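Kanäle › Recht und Verwaltung › Threads

Aatos Koivisto
Thread zur Sicherstellung von Fahrzeugen bei Ordnungswidrigkeiten

1/ Die Gemeinde Eskola hat im August ihre Gebührensatzung für sichergestellte Fahrzeuge geändert. Grundgebühr jetzt 376 Euro, vorher 10 Euro pro Tag Standzeit ohne Grundgebühr.

2/ Zuständig für Abschleppen und Verwahrung ist die Brolari GmbH. Der Vertrag steht im Ratsinformationssystem, die Preisanlage ist geschwärzt.

3/ Eine Sicherstellung setzt eine gegenwärtige Gefahr voraus. Die Satzung selbst ist keine Ermächtigungsgrundlage, sie regelt nur die Kosten. In den Bescheiden wird das vermischt – Begründung und Kostenfestsetzung stehen im selben Absatz.

4/ Wer nicht binnen 37 Tagen zahlt, bekommt die Androhung der Verwertung. Die Frist läuft ab Zustellung. Im Merkblatt steht »ab Abschleppdatum«. Maßgeblich ist der Bescheid.
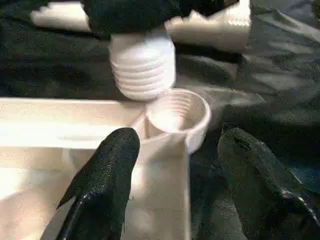

Weißes Gewindeteil im schwarzen Greifer über einem kleinen weißen Becher.

5/ Zur Verwertung: Übersteigt der Erlös die Kosten, ist der Rest auszuzahlen. Bei einem Erlös von 600 Euro und der reinen Grundgebühr wären das 224 Euro. Einen Antrag verlangt die Satzung dafür nicht, das Formular der Gemeinde schon.

6/ Der Widerspruch gegen die Sicherstellung hält die Kostenforderung nicht automatisch auf. Beides getrennt angreifen, jeweils mit Aktenzeichen.

7/ Impi Honkanen hat Akteneinsicht in die Kalkulation beantragt. Eingangsbestätigung liegt vor, Bescheid noch nicht. Ich trage das Ergebnis in diesem Thread nach.

Kommentare

brelo_leser: Gilt die neue Grundgebühr auch für Fahrzeuge, die vor der Änderung abgeschleppt wurden?

Aatos Koivisto: Nach der Übergangsregelung nein. Es zählt der Tag der Maßnahme.

M. aus Eskola: Bei mir stand als Gefahr nur »Parkverstoß«. Mehr nicht.

Kontakt | © Brelo | Nach oben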